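How to plan a room move on paper before you lift a thing

By Liis Urbonaitė
October 31, 2025
12 comments | 336 shares

I've moved my workroom round more often than I'd like to admit, and for years I did it the daft way. I'd get up, decide the desk would look better under the window, drag it across the floor, find it blocked the radiator, and drag it back again. My back was sore and the floor had a long scratch in it that I still can't look at.

Then I helped a friend set up her new place at Yuen, the shared workshops over in Birkstead, and she had the whole thing drawn on squared paper before a single box went in. I was a bit sniffy about it at first (it looked like homework) but we were finished by lunch! I've done it her way ever since.

You'll need squared paper, a pencil, a tape measure, scissors and some thin card. A cereal box is fine. I use a Stistetti pad because it's big and the squares are nice and dark, but any pad from the corner shop will do the job.

Start with the room itself. Measure each wall along the floor, skirting to skirting, and write the numbers down as you go. Don't trust yourself to remember them. I let two squares stand for 30 centimetres, which gets most ordinary rooms onto one sheet with a bit of margin left for scribbling. Draw the outline, then mark the door and which way it swings. Draw the swing as a proper curve, because that's floor you can't use and it's always bigger than you think.

Next go round again for the fixed things. Sockets, radiators, windows and how high the sills are, the loft hatch if you've got one, that odd boxed-in pipe in the corner. I mark sockets with a red cross. The first time I did a plan I left them off completely and ended up with a lamp on one side of the room and its plug on the other.

Now the furniture. Measure the widest part of each piece – handles and feet included – and cut it out of card to the same scale. Write the name on it. If a table has rounded corners, round off the card as well, as you can sometimes sneak a chair past a rounded corner where a square one would catch your hip every single time.

Don't forget the things that sit on the floor and don't count as furniture in your head. Crates, pallets, the bag of stuff for the tip, the dog's bed. They take up just as much room as a cupboard does and they tend to stay far longer than planned. Cut a bit of card for each one and be strict about it.
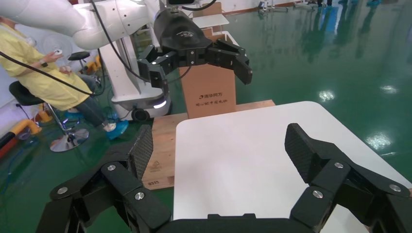

White table top, with the pallet on the floor to its left.

Once you've got your pile of little card shapes, put the biggest one down first. For me that's always the table. Then leave it alone and fit the others in round it. Try at least 3 layouts, even if you fall in love with the first, and take a quick snap of each on your phone before you shuffle the pieces again. I didn't do that once and spent a whole evening trying to get back to the one I liked.

Check your gaps next. I want 75 centimetres for anywhere I walk through often, and a good metre behind a chair if I've got to pull it out and stand up. Drawers need their full depth plus room for you in front of them. Cut a thin strip of card the width of your walkway and slide it about the plan. If it gets stuck, so will you.

When you're happy, take it off the paper and onto the floor. Masking tape is what I use, the low-tack sort. Tape out the big pieces and live with the outlines for a day or so. Walk through carrying a tray, or a basket of washing. Last December I taped out a lovely big shelf unit from Plustumis and walked straight through the middle of it almost every time I went to the window, so that was the end of that idea.

Then do the move in order. Clear the small stuff out into the hall, shift the biggest piece, and work back towards the door so you don't box yourself in. Felt pads under the legs before you push anything, please. Think of my poor floor.

Keep the plan afterwards, and the card pieces too. Mine live in an envelope taped inside the cupboard door, and I add a new bit of card whenever something new comes home.

Last updated: 2 days ago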